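Un taller compartido monta un brazo robótico para clasificar objetos

2 de diciembre de 2018

El taller compartido Filtden abrió este domingo sus puertas para enseñar el proyecto que ocupa a varios de sus socios desde mayo: un puesto de clasificación con brazo robótico, montado sobre una mesa de madera y pensado para recoger objetos pequeños de una caja metálica y pasarlos a otra.

El proyecto, bautizado como Tiltier, lo coordina Gumaro Figueroa, técnico de mantenimiento jubilado. En él participan también Antonina Derkach, que escribe los programas de control, y Araceli Pacheco, encargada del montaje mecánico. El grupo se reúne los martes por la tarde y ha dedicado 31 sesiones al trabajo.

Según Figueroa, la mayor parte del tiempo se fue en el cableado y en la fijación de las cajas, que se desplazaban con cada golpe de la pinza. "Parecía lo más fácil y nos llevó casi todo el verano", comentó.

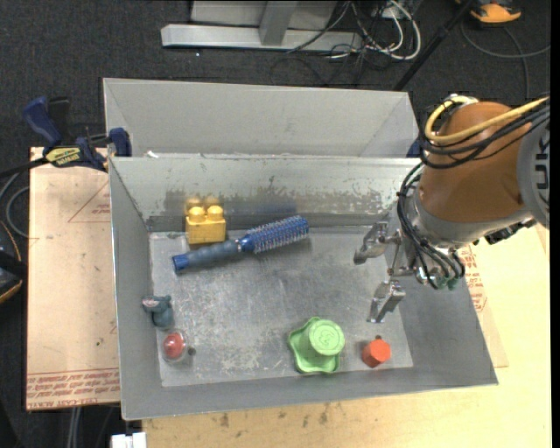
El brazo de Tiltier, con la pinza abierta sobre la caja de pruebas. Foto: Filtden

Para los ensayos, el grupo utiliza juguetes y artículos de uso doméstico de formas muy distintas: un bloque de construcción amarillo, un cepillo redondo para el pelo o una cápsula transparente con una bola roja en su interior, entre otros. Derkach explicó que las piezas transparentes y las que quedan pegadas a la pared de la caja son las que más problemas plantean. El metal, además, devuelve reflejos de color que el programa confundía al principio con objetos reales.

La última versión del programa intenta recoger cada pieza un máximo de cuatro veces antes de pasar a la siguiente. Las posiciones en las que falla se guardan en un registro que el grupo revisa al final de cada tarde.

El puesto tiene todavía tareas pendientes. Pacheco quiere acortar los cables que rodean la muñeca del brazo — ahora obligan a limitar algunos giros — y probar otros dedos para la pinza, con un recubrimiento de goma que sujete mejor las piezas redondeadas. También está previsto instalar un pulsador de parada más cerca del borde de la mesa.

A la jornada asistieron unas 30 personas, entre ellas Tonantzin Chávez, profesora de tecnología, que ha propuesto llevar a sus alumnos al taller el próximo trimestre. El grupo estudia la petición y calcula que podría recibir a seis estudiantes por turno.

Los planos de las fijaciones y el código se publicarán en la página de Filtden cuando termine la revisión de la documentación, a cargo de Roxana Ilie. Las personas interesadas en colaborar pueden apuntarse en la recepción del taller.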